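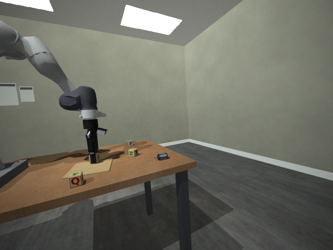
Letter block task in the simulator, gripper down at the mat

Block pick and place - how many demos, and how much clutter?

tarnbrook
Posted 9:40

I'm collecting teleop demos in sim for a block task. The arm picks up a letter block and puts it on the flat mat. Other blocks stay on the table as distractors. Picture at the top is from this morning's batch.

So far I have 300 demos. The policy trained on them does well when the target is near the mat and badly when it starts by the back edge of the table. My question is whether to record more of the same or change how the blocks are laid out at the start of each run.

Set-up is the Virkness scene pack with our own reset script. Start positions are random inside a box I drew by hand.

pell_40
Posted 10:05

Change the layout first. Plot the start positions of the target block before you record anything else. When we did that on our own set, 129 of the demos began in the same corner. The script was random but the operator kept skipping the awkward ones.

tarnbrook
Posted 10:22

I do skip some. If a block lands where I can't get a clean grasp I press reset.

pell_40
Posted 10:26

Then that's your back edge problem. Keep those.

mossgate
Posted 11:13

I don't agree that you should keep all of them. A slow, fumbled grasp teaches slow, fumbled grasps. I'd rather have 90 clean demos from the hard positions than a big pile of poor ones. Practise the far reach until you can do it in one go, then record.

Also, the fingertips hide most of the block once you're down on it, at least from that view. Do you have a wrist camera in the observations, or only this one?

tarnbrook
Posted 11:30

Only this one plus joint positions. I left the wrist view out to keep the files small.

mossgate
Posted 11:34

Put it back. Store it at a lower resolution if disk is a worry.

hobnail
Posted 13:02

Going to disagree with mossgate on the clean demos. We trained on 335 with the fumbles left in, and the policy learned to have a second try after a missed grasp. With the clean set it closed on air and carried on to the mat with nothing. What you do want to drop is the runs where the operator stops to think - long pauses are worse than mistakes.

mossgate
Posted 13:20

Fair on the retries. I'd still label them so they can be taken out later.

tarnbrook
Posted 14:47

Thanks all. Plotted the starts and pell_40 was right, there is a gap along the back. I'm going to widen the box, stop pressing reset, add a field for retries and turn the wrist view on. The old demos will have to be replayed to get the extra camera. Does anyone know if the Ullport exporter keeps the lighting settings on replay?

pell_40
Posted 15:10

It does if you save the scene file with each episode. If you only saved the seed, check a few by eye first.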